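Jarkberg Work Table, White Top

Item 1403
By Engebretsen

The Jarkberg is a plain white work table for offices, workshops, classrooms and labs. It has a flat top, one cable hole near the far edge, and a steel frame with leveling feet. It ships flat and goes together with the hex key in the box.

Engebretsen has made the Jarkberg at its Rovivby plant for nine years. The current version came out in August and replaces the older top, which had a sharper front edge. The frame is unchanged, so a new top will bolt onto an old frame and the other way around.

Top

The top is white on both faces, with a low-sheen finish that does not throw much glare when the table stands by a window. Wipe it with a damp cloth and a little dish soap. Dry it afterward, especially near the cable hole. Scouring powder will dull the finish, and acetone will mark it for good. Whiteboard marker comes off if you get to it the same day. Permanent marker may leave a shadow.

Labels and tape can be left on the top, but old adhesive gets harder to remove. Warm the label with a hair dryer on low and peel it back slowly. Rub off what is left with cooking oil, then wash the spot with soap.

Cable hole

The hole is small and round, with a dark grommet. It will pass most power cords and network cables with the plug end going through first. Some large power adapters have to stay on one side or the other. The grommet presses in by hand and can be replaced without tools (item 1141). If a grommet sits proud of the surface, take it out, clean the rim of the hole and push it back in with the flat of your thumb.

Placing the table

Set the table with the hole toward the wall or window, so cords drop down behind your work. Leave enough of a gap to reach a hand in. Against a low windowsill, leave enough room for someone to stand and get at the sill. People do use sills for storage, and plants need watering.
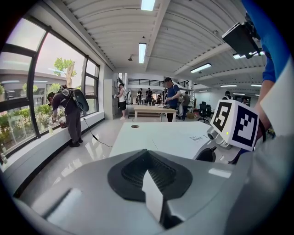

How do I keep the table from rocking on an uneven floor?

Turn the leveling feet by hand until all four touch the floor, then press down on each corner in turn. If one corner still moves, bring that foot down a half turn at a time. Old tile floors can dip more than the feet allow. In that case put a hard plastic shim under the low foot – felt pads compress and the rocking comes back.

Joining tables

Two or more Jarkbergs can be bolted together side by side with the Drivik joining plate (item 3311). The plate fits under the tops and takes four of the same screws used in the frame. Level each table on its own first, then join them. If you join them first, the plate will pull one top up against the other and leave a ridge.

Assembly

Lay the top face down on the flattened carton. Fit the legs loosely, then the two rails, then tighten everything once the frame sits square. Do not use a power driver on the top screws. Turn the table over with two people – one person lifting from a corner can bend a rail bracket.

Spare parts

Feet, grommets, screws and rail brackets are kept in stock. Give the item number from the sticker under the top when you order. Tops and frames are also sold separately and ship in 27 days.

For orders of more than ten tables, write to Kerstin Forsberg in contract sales. Questions about parts for older tables go to Deok-su Myung at the Rovivby service desk, open until 4 p.m.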